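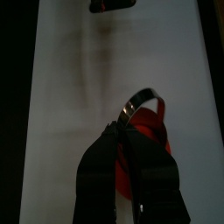
Repair Assistant, Stringed Instruments

Cabello Strings is hiring a repair assistant for its workshop on the Nuden road. We fix and set up violins, violas and cellos for schools and private players. The job starts in September.

You would work under Iolo Gittins, who runs the repair bench. Most of the work is cutting bridges, fitting pegs, gluing open seams and restringing – school rentals come back all summer and need checking before they go out again. Last year the shop handled 600 rentals and 400 private repairs.

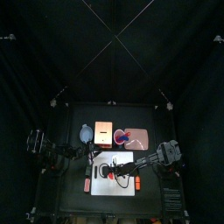

You will also answer the phone on some afternoons and write up estimates.

What we ask for:
2 years of bench experience or a finished repair course
Good hand skills with knives and files
A driver's license, for pickups in Wisik and Zukby

You don't have to play well, but you should be able to tune a cello and hear a buzz.

Pay is 800 a week. Tools are provided – bring your own knives if you prefer them.

To apply, send a short letter and photos of two repairs you have done to Iolo Gittins at the shop.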